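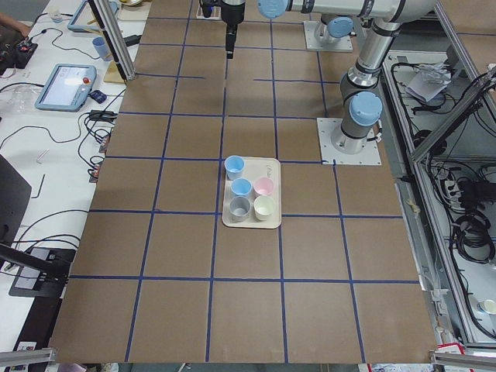 Ludmont, Nov 11, 2023

About Planska

Planska makes small plastic cups and the trays to carry them. We sell to preschools, after-school programs, clinics and office kitchens, and to families who order from our web shop.

The company was started by Arne Fuchs and Sabine Haberkorn, who met while working for a kitchenware wholesaler. Their first product was a stacking cup for toddlers. It is still in the catalog with a thicker rim.

Our cups come in light blue, pale pink, gray and cream white. Customers ask for brighter colors from time to time, and we have tried a few, but these four are the ones people reorder. All of them are the same size, so a cup from an older set can be replaced without buying a new set.

The tray is cream-colored with rounded corners. Five cups fit on it with room left over for a snack or a stack of napkins. We print a small mark on the rim of each tray.

Orders are packed in Ludmont, in a building we share with the Fröhlich print shop. There are 8 of us. Arne looks after production and Sabine handles orders and returns, so if you write to us about a missing cup, she will probably be the one who answers. We ship roughly 200 parcels a month, more in January when the schools restock.

Single cups can be ordered in any color. Schools and clinics can buy by the carton, and cartons may be mixed. For orders over 1000 cups, please write first and ask about delivery times.

Our Dullinari line of lidded cups is sold only through dealers. A list is available on request.

Visitors are welcome at the Ludmont building by appointment. Parking is behind the print shop.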